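Produce packing line moves to Wostdale

Platmont will pack its mixed fruit and vegetable orders at the Wostdale depot from August. The room covers 255 square metres and is rated for 3,000 orders a month. Apples and long green stalks are handled with plastic bags of two kinds – gathered-neck and zip-top.

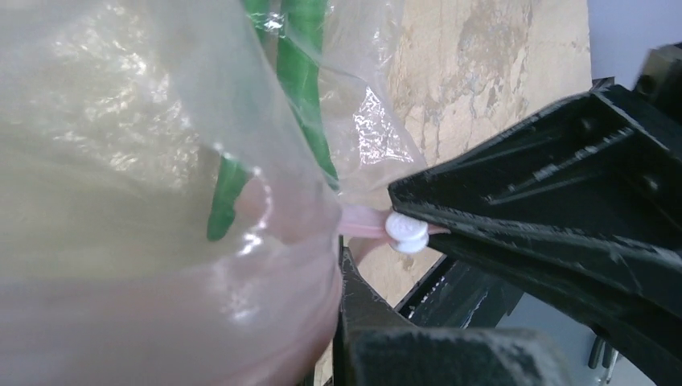
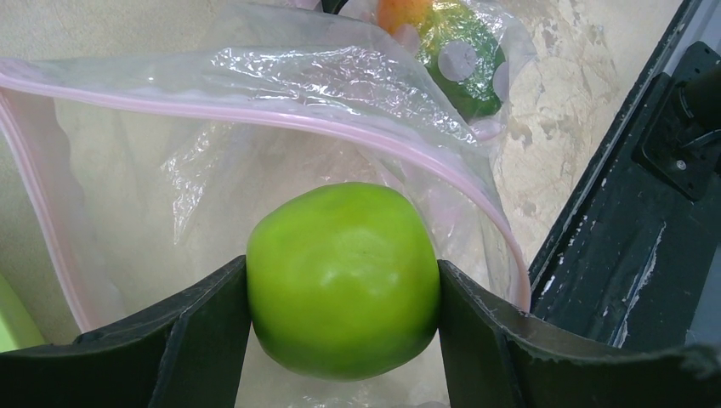
Deliveries

Collection times are unchanged. Orders for Brurkden leave from bay 2 at 6 am. Queries on bag sizes go to Darragh Quinlan at the depot office, and invoices to Manee Wiriya.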